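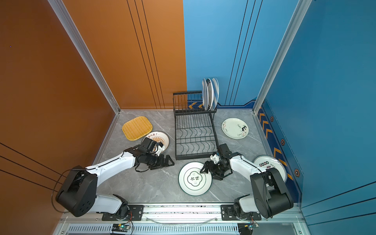
White plates with dark navy rims, standing in a black wire rack.

Tapley Community Lunch: progress report to the Sorko Fund, April

Hello all, and thank you for being so patient with me over the paperwork. I know the form has boxes, but you did say last time that a letter would do, so I'm taking you at your word!

The big news is that we're open twice a week now. When I last wrote we were still doing the one lunch and turning people away at the door, which I hated. We served 184 meals in March, our best month so far, and I'd put most of that down to the second sitting and a bit of it down to the leek and potato pie. The Unalmont bus now stops at the end of our road as well, so we're seeing faces from out that way who used to have a long walk.

Your grant has mostly gone on food, as planned. We buy our vegetables from Drimitz Farm Shop and they let us have the wonky ones cheap, so the money has stretched further than I dared put in the budget. The rest went on the hall hire, the gas, and a second-hand fridge (the old one froze the lettuce at the back and left the milk at the front warm, and I don't miss it one bit). I've got all the receipts in a folder and will send copies over with the yearly accounts.

Now for the things that haven't gone so well. The cookery classes are behind. I'd promised you 2 sets by the end of spring and we've only managed the first. It went nicely, 9 people signed up and all of them stuck with it to the end, but then the hall double-booked us and we lost our slot. I've been offered a different afternoon after Easter and I've said yes before anybody could change their mind. I'd like to carry the class money over to the summer if you're happy with that. Could you let me know?

We also changed over from throwaway plates to proper china in the winter, which you'd asked about. It does mean more washing up, and we run a bit late clearing the hall, but the bins are so much lighter and lunch feels more like lunch. One of our regulars told me food tastes better when the plate doesn't bend. I can't argue with that.

Next up is the garden party, which we do every summer on the grass behind the hall. We've room for 100 if it stays dry and a good deal fewer if it doesn't, so I'm asking about borrowing a marquee. It won't need any extra from you, the raffle should cover it.

I'll write again once the second lot of classes has started. Do come and eat with us before then if you're passing, we serve from noon and there's usually crumble.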